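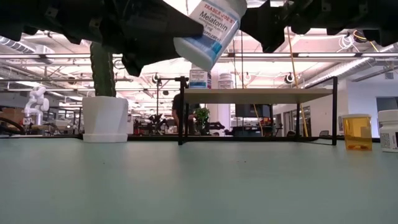

OK, fault thread, because I've had the best and worst week with our two-arm shelf-stocking rig and I need to tell someone!

1/ The job: pick up a bottle, stand it on the little shelf, go back for the next. We'd done 364 placements without a drop and I was getting a bit smug.

2/ Placement 365, the left arm stopped dead in the middle of a lift. No alarm, no error on screen. The right arm carried on as if it still had a partner. Bottle on the floor, lid off, tablets everywhere.

3/ First guess was the fingertips. Swapped them, cleaned them, ran it again – same freeze, 12 bottles in. So much for that.

4/ Then Adelino Nogueira asked when I'd last looked at the cable at the left wrist. Er. December?

5/ He was right. One wire had cracked inside its sleeve, and it only lost contact when the wrist rolled past 108 degrees. Looks perfect from outside. I love this stuff, even when it's ruining my afternoon.

6/ The bit that bothers me is the right arm. If one side goes quiet, both should stop, full stop. Our watchdog was set to wait 600 milliseconds and then only write a line in the log. My setting, my fault.

7/ Now either arm going silent halts the pair, and you have to walk over and reset by hand. Slower, yes, and I'm so much happier standing near it.

8/ New cable's in and Aterska (our name for the rig) is lifting bottles again. Next up is pulling the plug on one arm on purpose, at every stage of the lift. Will post the logs!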